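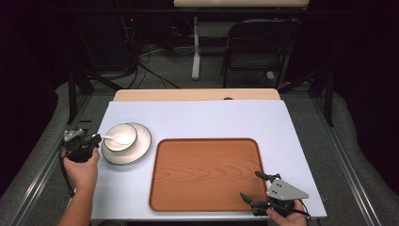 Skirnine Tableware Handling Group -- workshop notebook

June, a bit after two

Bowl, saucer plate and spoon again, and the wooden tray. I've been on the hand-held grippers all morning and my forearms know it. The good news is that I've stopped thinking about my fingers! The first week I kept wanting to let go and just grab the spoon like a normal person, and now I reach for the sugar at break with my hand in a pinch.

Where we are: 300 demonstrations wanted for the tray-loading set before the Jirnbridge canteen gets its arm. We stand at 70 good ones. I threw out 25 from the first batch (my own, mostly) where I'd nudged the tray with my right gripper and then shoved it back, and I don't want the thing learning my bad manners.

Notes to whoever takes the next block:

Spoon goes in the bowl, handle out to the left. If it slides around under the rim, start over.

Don't lift the plate with the bowl still on it until Ilse has decided about that. She wants bowl first, then plate. I think the canteen people carry both together and we should copy them, but she's spent more hours in that kitchen than I have -- so ask her.

Keep the cables outside your forearms. I caught the left one with my elbow twice.

Ilse Lindemann was over at Jirnbridge yesterday and talked to the tray line crew. They're less worried than I expected about the arm and much more worried about the schedule. Right now two people load trays and chat the whole shift, and with the arm it's one person topping up bowls and clearing jams while the other moves to the dish return. The dish return is loud. Somebody asked if they could swap halfway through and the manager said maybe, which I'd like to see in writing before we install anything. Also they asked who gets called when it drops a bowl, and I didn't have an answer for Ilse. Florska does the service contract for the arm but only on day shift. Need to sort that out.

One of the loaders offered to come in and record some demos herself. Yes please!! She'd be faster than any of us, and she knows what a properly loaded tray looks like at noon with a line out the door.

To do: ask Tikkanen for softer jaw pads, write up the bowl-first question, more coffee filters.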